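## 協働ロボットの横で人が段ボールを仕分ける工程、ルールはどこまで書けばいい?

**質問**

小さな工房で梱包まわりを担当しています。日曜に仲間内で集まって、協働ロボット1台を使った簡易梱包ラインを組んでいるところです。ロボットは箱に緩衝材を入れるところまで、段ボールの仕切り板を揃えて容器に入れるのは人がやります。

動かすのがもう楽しくて仕方ないのですが、作業ルールの紙がまだ1枚もありません!いまは口約束で「腕が動いてるときは手を出さない」だけです。知りたいのは次の点です。

- リスクアセスメントは、この規模でもちゃんとやるべき?
- 人の作業台とロボットの可動範囲は、床のテープで分けるだけで足りる?
- 仕切り板の置き方や向きまで手順書に書くのは細かすぎ?

ロボット側の制御ソフトはTelhamで、速度制限の設定画面があるのは確認しました。ハンドは平行グリッパです。よろしくお願いします。

---

**回答1** (参考になった:4)

規模は関係ないので、やりましょう。テープは目印であって保護方策ではないです。あとは取説を読んでください。

> **質問者コメント:** ありがとうございます。取説、確かに後ろのほうは飛ばしてました……。今週読みます!

---

**回答2** (参考になった:72)【ベストアンサー】

こういう話、大好きです!ラインを立ち上げる時期がいちばん面白いですよね。長くなりますがお付き合いください。

まずリスクアセスメントは、台数や売上に関係なくやる、が出発点です。協働運転の考え方はISO 10218-1/-2とISO/TS 15066が基本で、10218のほうは2025年に改訂版が出て、TS 15066の内容もかなり取り込まれています。日本国内で使うなら労働安全衛生規則の第150条の4も必読。柵を省けるかどうかは「協働ロボットという名前の製品を買ったから」では決まらず、ハンドやワークまで含めて評価した結果で決まります。平行グリッパの指先が尖っていたら、腕が安全でも話は別になります。

テープだけ、は私もおすすめしません。可動範囲の制限はソフト側で設定して、そのうえでテープを貼る。テープは人が覚えておくためのもの、と思うとちょうどいいです。設定値を変えられる人を決めて、パスワードもかけてください。ここをサボると、誰かが「ちょっと遅いから」と速度を上げた値がそのまま残ります(うちで一度やりました。発見したときは冷や汗ものでした)。

評価の書式は凝らなくて大丈夫。表計算1枚で始められます。

| 場面 | 起こりうること | 対策 | 残るリスク |
|---|---|---|---|
| 緩衝材の補充 | 手と腕の接触 | 停止を確認してから補充 | 停止前に手を出す |
| 仕切り板の受け渡し | 指のはさまれ | 直接渡さず容器を経由 | 容器の置き間違い |
| 再起動 | 不意の動作 | 声かけと目視 | 死角の人 |

個人的に推したいのは2行目です。人からロボットへ直接渡すのをやめて、間に容器をひとつ置く。これだけで手と腕が同じ場所に来る時間がぐっと減ります!容器の位置を台の上で決めてしまえば、ティーチングも安定します。

非常停止は、人が作業する位置から体の向きを変えずに押せるところに。試験は始業時に毎回、記録も残してください。私の以前の職場、Blackwoodの梱包ラインでは記録が2,553行たまったところで振り返ったら、反応の悪いボタンの傾向がきれいに見えて、みんなで盛り上がりました。地味な記録、楽しいですよ。

> **質問者コメント:** 容器経由、すぐやります!渡すほうが速いと思い込んでいました。
>
> **回答者コメント:** 体感では変わらないはずです。ぜひ計ってみてください。

---

**回答3** (参考になった:18)

手順書の細かさについて、回答2さんに乗っかって補足します。手作業側の手順書なら毎日書いているので!

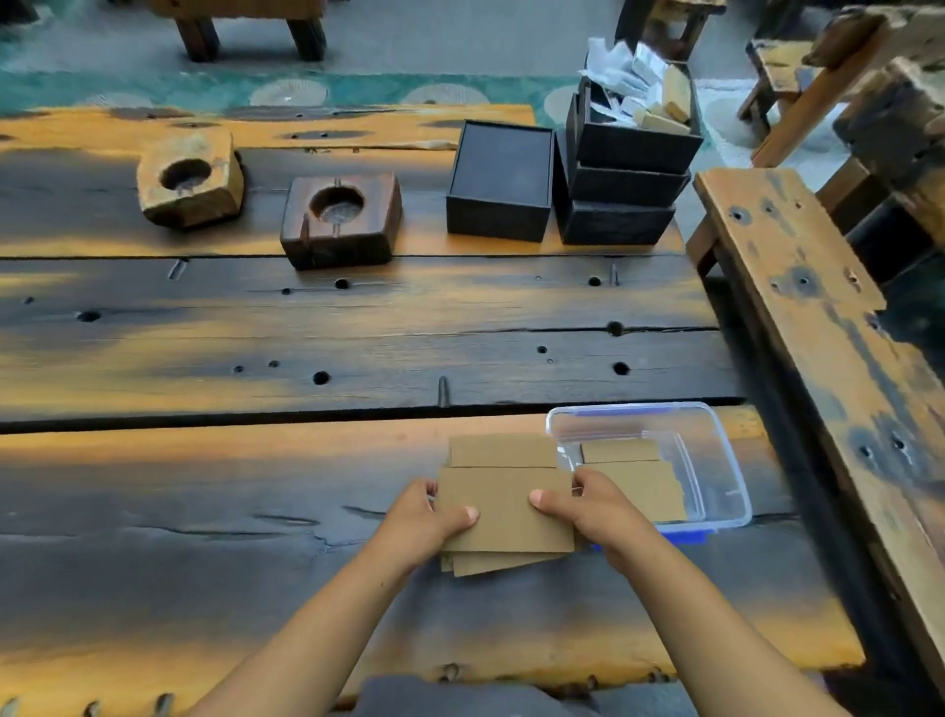 **天野 千春(Chiharu Amano)**|Prurby 梱包工程・作業標準担当

結論からいうと、仕切り板の置き方と向きは書いてください。細かすぎません。写真の段ボールのように、重ねた板は両手で持っていても端が少しずつずれます。人ならそのまま扱えますが、ロボットが次に取る工程では、このずれが掴みそこねのもとになります。だから「揃える」とだけ書かず、どの辺を基準にするかまで書きます。私の手順書はこんな調子です。

1. 板は両手で左右の辺を持つ。
2. 手前の辺を基準にして揃える。
3. 端が破れた板は別の容器へ分ける。
4. 容器に入れたら、手を引いてから完了ボタンを押す。

3番は基準の写真を添えるのがコツです。透明容器に入っている大きいほうの板は右端が少しギザギザですが、これを良品とするかは現場で意見が割れます。割れたら、その日のうちに限度見本を作る!言葉で「著しい破れ」と書いても揉めるだけでした。

もうひとつ、台の上面も点検項目に入れてください。釘の頭や穴があるような木の台は、袖や板の角が引っかかります。引っかかると人はとっさに手を引くので、その先にロボットの腕がないかまでリスクアセスメントで見ておきたいところです。うちではZindurovという改善活動で、試験用に板を1,000枚流して引っかかりを全部書き出しました。大変でしたが、手順書の文がどんどん良くなるのがうれしくて、もう一度やりたいくらいです。

手順書は1枚に収めて、改訂番号を右上に。作業者本人に書き込んでもらった赤字が、次の版のいちばんいい材料になります。

> **質問者コメント:** 基準の辺、まったく考えていませんでした。限度見本も作ってみます。容器の底に合わせ線を引くのはアリでしょうか?
>
> **天野:** アリです!線は板の外形より少しだけ外側に。ぴったりに引くと、入れるたびに神経を使います。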